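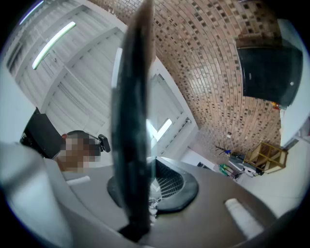 Inside Bomier on 19th April. Photo: Joon-young Song

The late 510 is coming back, and I may have cheered at the bus stop

If you live out our way you've probably had the text already, maybe from three different people like I did, but it's official: the late 510 bus from Morkau is coming back in September. Tindex, the company that runs it, confirmed it on Friday morning over coffee at Bomier, and I went along expecting another "we're looking into it." Instead we got a timetable! On paper!

A quick recap for anyone who drives everywhere and has missed the whole saga. The last bus home used to leave Morkau at 11:15 at night. Then the winter timetable came out, and suddenly the last one was at 8:40, which is fine if you like your movies to finish before you've found out who did it. If you work the closing shift at a restaurant, or you're visiting somebody in the hospital, or you're seventeen and don't have a license (my house has one of those), it meant a cab or a very nice friend.

The petition started on the counter at the pharmacy in Sima and ended up with 1324 names on it. Deirdre Ní Chonaill, who got it going, told me she had only printed two sheets to begin with and had to keep running back to the library to copy more. She was a bit hoarse on Friday and kept being hugged by people while she was trying to eat a scone.

So what are we getting? From the first week of September, the late bus runs Thursday through Saturday, leaving Morkau at 11:10 and stopping at the hospital, the college gate, Sima and then the usual stops along the shore road. There's also going to be a 9:50 every night of the week, Sundays included, and I think that one will end up mattering more to most of us. Fares stay the same as the daytime ones. The stop outside the old post office is gone for good, though, and you'll have to walk up to the church.

Narendra Chaudhary from Tindex did most of the talking, and to be fair to him he took some pretty grumpy questions with good humor. He said the company had looked again at its ticket numbers and found 954 late trips in the last full month before the cut, a lot more than they'd been working from when they made the decision. Why the first number was wrong, I still couldn't tell you. I asked twice. The answer had something to do with how transfers from the train get recorded, and then somebody's phone went off and we moved on.

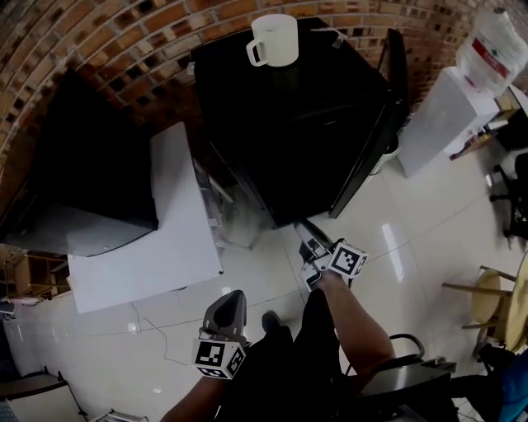

Not everybody left happy, I should say. Malachy Cullinane lives past the last stop and has been asking for the route to go another mile up the hill for as long as I've known him, and that isn't in the plan. He reckons a bus that drops you at the bottom of an unlit road at midnight is only half a bus. Chaudhary said the turning space up there is too tight for the vehicles they have now, and that he'd drive up and take a look himself before the summer. Malachy has offered to meet him there with a tape measure.

The other sore point was Monday to Wednesday. Oísin's crowd from the restaurant kitchens (that's Oisín Hennessy, if you've ever had the fish pie at the harbor) finish just as late on a Tuesday as they do on a Friday, and the 9:50 is no good to any of them. He told me he'd take what's on offer and keep asking. The three-night service is being called a trial, by the way, and it gets reviewed after Christmas, so please, if you want it, ride it! Even once or twice. Go see a band.

There were nearly 100 people there by the end, and the scones ran out well before the questions did. Printed timetables should be in the pharmacy, the library and both schools by the middle of August, and Tindex says the new times will go up on the stops themselves the week before the change. Until then the last bus out of Morkau is still the 8:40, and it has been leaving bang on time lately, as I found out on Wednesday from the wrong side of the street.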